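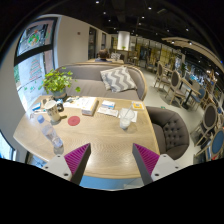
Der Tisch zwischen Sofa und Fenster ist bei mir der Ort, an dem alles landet. Gekauft habe ich ihn im Januar bei Jerholm, heruntergesetzt, mit abgerundeten Kanten und einer Maserung, die ich mag. Er sollte frei bleiben für Kaffee und Zeitung. Das hat vier Wochen gehalten.

Gestern Abend habe ich ihn abgeräumt. Zuerst das Papier. Bei losen Blättern gibt es bei mir inzwischen zwei Stapel: abheften oder Altpapier. Einen dritten Stapel »mal sehen« habe ich abgeschafft, der wurde immer der größte. Dann die kleinen Schachteln und Päckchen. Jede einmal aufmachen, nachsehen, wegräumen. Das dauert länger, als man denkt – ich habe 19 Minuten nur dafür gebraucht.

Becher und Flaschen kommen bei mir zum Schluss dran, weil ich dafür sowieso in die Küche muss. Pappbecher in den Restmüll, Plastikflasche in den Pfandbeutel, der Strohhalm hinterher mit dem anderen Kunststoff in die Tonne. Der rote Untersetzer bleibt auf dem Tisch. Ich hatte davon mal einen ganzen Satz, die übrigen sind beim Umzug nach Bonavdale verloren gegangen.

Die Pflanze bleibt auch. Hortensia hat mir den Ableger gegeben und gesagt, er brauche wenig Licht. Jetzt wächst sie in alle Richtungen und ein Trieb hängt schon über dem Sofa. Zurückschneiden will ich erst im Frühjahr. Falls jemand weiß, ob man den Trieb einfach ins Wasser stellen kann, schreibt es mir bitte in die Kommentare.

Für den Kleinkram habe ich mir bei Noder einen Korb mit Deckel angesehen, 60 Zentimeter breit. Passt unter den Tisch, ist mir aber noch zu teuer. Bis dahin nehme ich einen Schuhkarton.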